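Heating a Small House with a Trombe Wall
Final report, Building Systems project
Student: Gilmar Fontes
Advisor: Marjorie Bickerstaff

1. Background

The Barros house is a single-story home of 910 square feet on the edge of Clernedent. It was built with thin walls and heated with electric baseboards. The owners wanted to cut their winter bills without adding solar panels, so I looked at whether a Trombe wall on the south side would be worth building.

A Trombe wall is a thick masonry wall behind glass. The sun warms the masonry during the day and the heat passes slowly into the room behind it in the evening.

2. Method

I modeled the house in a spreadsheet, one hour at a time, from October through March. The wall in the model is 100 square feet of concrete block with filled cores, painted black, with a 6 inch air gap and double glazing. I compared a vented version with an unvented one. Weather data came from the station at Rastico, which is a little higher than Clernedent and probably a little colder.

I did not model furniture or curtains. Cooking heat and body heat went in as one fixed daily amount.

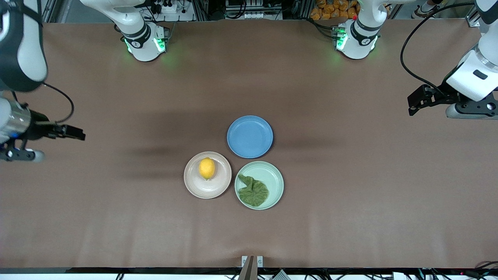 The overhang took more time than I planned. My first version shaded the top of the glass in February, when the house still needs heat. I shortened it twice and then left it alone – the summer shading was still good enough in June and July.

3. Results

The unvented wall saved 1,423 kWh over the heating season. The vented wall did slightly better on sunny mornings but lost most of that at night, when the vents leaked air back into the gap. Dampers would fix this if someone remembered to close them.

Peak heat reached the room at 8 p.m. on clear days. On cloudy days the wall did very little.

4. Problems

The block supplier, Dasard, lists density for its hollow block only, so I calculated the filled value by hand. Marjorie Bickerstaff also pointed out that I had left out the heat lost through the slab edge. I added it in the second draft and the savings went down. The number in section 3 is the corrected one.

5. Recommendation

Build the unvented wall, and insulate the attic first. The attic work is cheaper and does not depend on the sun.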